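Warehouse robot picks up the pace, but the shelves can wait

Thursday, September 18, 2025

Ronier says its picking robot is nearly ready for the stockrooms of ordinary shops. We have heard that before, and the figures it put out this week don't settle much.

The firm ran 2766 picks over the summer, using mixed goods tipped into a bin. It says 628 needed a second go or a person to step in. That is better than last year, but a shop assistant who fumbled that often would be moved off the job by lunchtime.

A KUKA arm reaches into a grey bin where a glove, a small bottle with a blue cap and a reddish cup lie spread over the floor.
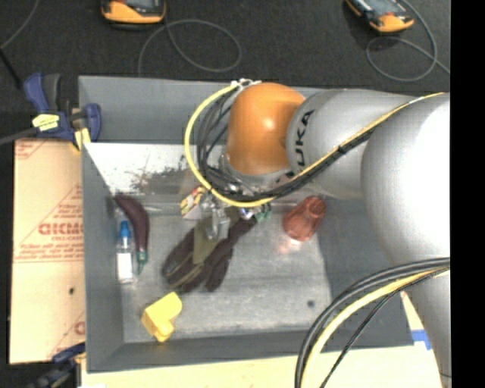
Josiane Cordier was not impressed by the numbers. Her stockroom at Tessier handles soft, shiny and see-through things all day, she said, and she would want to see a full December week "with nobody standing by" before she paid for anything.

Ronier would not give a price. Its rival Zarent quotes up to 55 seconds for an awkward item - a long time when there is a queue at the till. A trial in 26 shops is planned for next year. Folding, wiping and putting things back on shelves are not part of it.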